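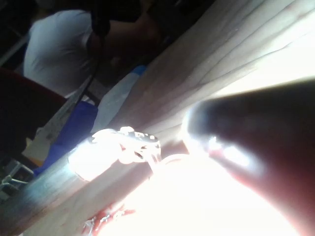
Small things at the edge of a pale tabletop.

Opinion | Home and Household

The table is for the table's business

December
By Raluca Mocanu

Print this article | E-mail this article

Every home I have lived in has had one surface where small things come to rest. In my parents' flat it was the top of the fridge. In mine it is the edge of the kitchen table, on the side nearest the door. Bottle caps, the clip from a bag of rice, a twist of plastic, the torn corner of a wrapper. Each of them was put down for a moment by someone who meant to come back to it.

I want to argue against the usual advice on what to do with these things, which is to give them a home. You will have read it many times. Buy a tray, a bowl, a set of drawer dividers, and assign each object a place. I followed this advice for years. I had a divided box from Ruvesance with 12 compartments, and I filled all of them. One held rubber bands. One held the plastic tags that close bread bags. One held keys, and I still could not tell you what any of the keys opened. The table stayed clear for perhaps a fortnight, and then it filled again, and now I had a table with things on it and a box with things in it.

The advice is wrong about what the objects are. Most of what gathers on the edge of a table is rubbish that has not been recognised as rubbish. A bit of crumpled plastic looks as if it might belong to something. It has a shape, it was moulded by a machine, somebody designed it. So we hesitate, and we set it down. A potato peeling never gets this treatment. I have never seen a potato peeling kept in a drawer in case the potato turned up.

My neighbour Relu Avram disagrees with me, and he has a fair case. He repairs things, for himself and for half our staircase, and he says that the part you throw away in the morning is the part you need in the evening. He once mended the lid of my pressure cooker with a washer from a jar he had been filling since his army days. I was grateful and I said so. But Relu knows what is in his jar. He can put his hand in and bring out the right piece. Keeping things is a skill, and he has it. Most of us who keep things have only the jar.

I put this to Anca Căpraru, who used to run the household counter at Dumitrescu, back when the shop still had one. She told me that people bought more storage in the weeks after the holidays than in the rest of the year, and that very few came in knowing what they wanted to store. They measured the shelf. They did not look at what was on it. She sold them what they asked for, as anyone would, but at home she kept a plain dish by the sink and tipped it into the bin on the last evening of each month.

That is close to what I do now, except that I don't wait for the end of the month. Before supper the table is cleared by hand, all the way to the edge. Each thing is picked up and looked at. If I can say what it is and what it belongs to, I take it there straight away, on foot, even if it is in another room. If I can't say, it goes. Shiny scraps of wrapper go without being looked at twice. The whole job takes 2 minutes on an ordinary day and longer when my sister's children have been.

There are losses. I threw out the foot of a good saucepan stand, and the stand has leaned ever since. I threw out a clear plastic ring that turned out to seal the lid of a flask, and a replacement had to be ordered from Plisport and cost nearly as much as the flask. My husband brings up the ring whenever he sees me clearing the table. I accept this. Set against the years I spent sorting bread tags, one flask is a small price.

What I got in return was the use of the table. We had been eating at three quarters of it without noticing. The plates had moved in from the edge, then the chairs had moved round, and the side by the door had become a shelf. Nobody decided on it. When it was cleared, my daughter began doing her homework there, because the light is better on that side in the afternoon, and the wood is easier to wipe down when you don't have to steer the cloth between objects. I also found out that there was a burn in it, which must have been there since before we bought it.

I have heard it said that a cluttered table is a sign of a lively house and that a bare one is cold. Sorin Pascu wrote something of the kind on these pages in the autumn, and he wrote it well. But the life of a house is in the bread and the glasses and the newspaper and somebody leaning over to reach the salt. A bottle cap adds nothing to it. You can have a table covered from end to end at eight in the evening and I will say nothing against it, provided that what covers it is being used.

The box from Ruvesance is in the cellar. I am told I should sell it. It still has the keys in it.

Filed under: Opinion, Kitchen, Tidying

Print this article | E-mail this article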